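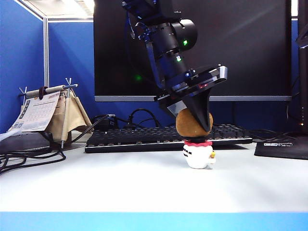
Week 2 handout: Desk and surface care for shared study rooms
Tomoana Learning Centre, Certificate in Facilities Support

Read this before the practical. You'll be working in pairs on the white desks in the Briltmont rooms, and each pair does one desk from start to finish. Bring closed shoes and something to write with. Cloths and cleaner are supplied.

1. What is on the desk

A shared desk in our rooms normally has a monitor at the back, a keyboard in front of it and a knot of cables underneath or behind. People also leave small things on them: soft toys, mugs, chargers, lip balm, half a packet of mints. Treat anything small as belonging to somebody. It gets moved, the desk gets cleaned, and it goes back where it was.

Moving order is small items first, then the keyboard. The monitor stays where it is unless the job sheet says otherwise. Put the small items in the grey tray on your trolley and don't stack anything on top of them.

Cables stay plugged in. If a loop of cable is in the way, lift it and wipe under it, then lay it down in the same place. Most of the call-outs we had in March were for a screen that wouldn't wake up, and the cause was a plug knocked half out by whoever cleaned behind it.

2. Dry work before wet work

Go over the whole desk with a dry microfibre cloth, back to front. Crumbs and grit left under a wet cloth are what scratch a white top. Fold the cloth into quarters and turn to a clean face when the one you're using looks grey.

Keyboards: tip upside down over the bin, tap the back, then run the soft brush between the rows. Spray goes on the cloth and never on the keys. On mechanical keyboards the gaps are deeper and hold more than you'd think, so allow a few extra minutes.

Screens: dry cloth only, screen off. Dust shows up far better on a dark screen, and so do the smears you leave behind. Light pressure, top to bottom.

3. Wet work

Use Volley at the weaker mix, one capful to the bottle. Two sprays on the cloth will do a standard desk. Wipe in straight overlapping strokes and finish along the front edge, where hands and sleeves rest.

4. Reading a white surface

White tops are the hardest to judge. Under ceiling lights you get a bright patch of glare, and anything inside it disappears. Move your head, or crouch until your eye is nearly level with the top, and look along it from two sides.

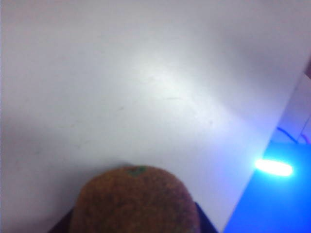
Fine grey lines can be one of two things. A scuff is material left on the surface, usually from rubber feet or the underside of a keyboard, and it comes off with a damp cloth and a bit of patience. A scratch is in the surface and stays. Run a fingernail across it - if the nail catches, write it down and leave it alone. Don't go at it with a scouring pad. We have replaced tops that were perfectly sound apart from the dull circle somebody rubbed into them.

Watch out for shadows as well. Something round sitting on a white desk throws a soft grey band that looks like a stain until you pick the thing up.

5. Soft toys and other fuzzy things

Felt, plush and anything with a nap collects dust and sheds fibres, which then turn up on the desk. Hold the item over the bin and go over it with the dry brush, following the direction of the fuzz. No spray. If it's properly dirty, put it in a Bomby bag, label the bag with the desk number and leave it at the front counter.

6. Finishing

Put everything back and check that the keyboard sits square to the screen. Fill in the card: desk number, your initials, any scratches. A standard desk should take a pair 15 minutes once you've had some practice. Your first one will take longer and that's fine.

For the practical, meet in room 108. Trolleys are already stocked. Rinse your cloths at the end and hang them over the rail, colours together.

Last revised 2023-06-24

2786 views | 15 shares | 3 comments

Comments

Is the grey tray the shallow one or the deep one? Ours had both on the trolley.

Shallow one. The deep one is for used cloths.

The fingernail test was handy, I used it on my kitchen bench at home. Mostly scuffs, one scratch near the sink.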